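Zandska (robot)

Zandska is a two-armed tabletop robot built by Silvana Sampaio in the Justside shared workshop. It is used for sorting and tidying small household objects. The build took 11 months and was first shown to other workshop members on Sunday, December 5, 2021.

Design

The arms are mounted on either side of a white table and work toward the middle. Each ends in a parallel gripper with two black fingers, slotted along their length. A camera sits on each wrist - a third view is taken from above the work area. The control software, Flosis, runs on a second-hand desktop computer and records all views together. Parts cost 700 dollars, not counting the arms.

Work area

Objects are set out on a green plastic tray with a raised rim. Two woven baskets, one brown and one orange, stand behind it. Items differ in shape and stiffness, so that a single grip setting will not suit all of them.
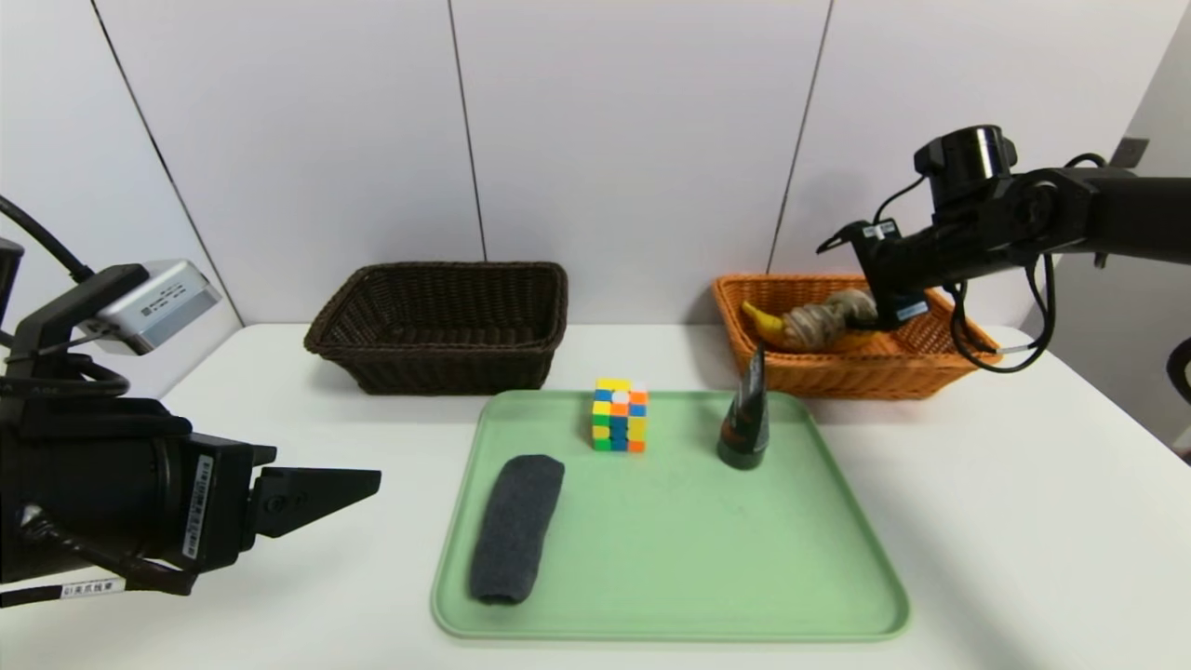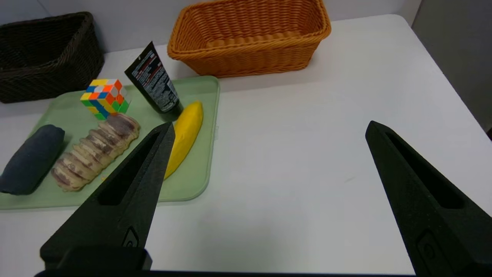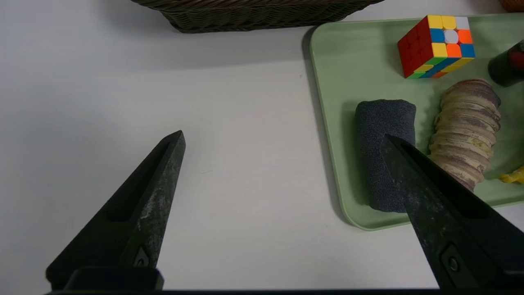
Tray, Rubik's cube and brown basket with the grippers, in one head view and two wrist views.

Operation

A run covers up to 12 objects. The operator names a target basket for each, and the arm nearer the object makes the pick. Soft items are gripped at low force. After 5 failed attempts the arm returns to its rest position and waits for input.

Related builds

Fodor, an earlier one-armed machine by the same builder, used a fixed overhead camera and no wrist camera. Its power supply was reused in Zandska.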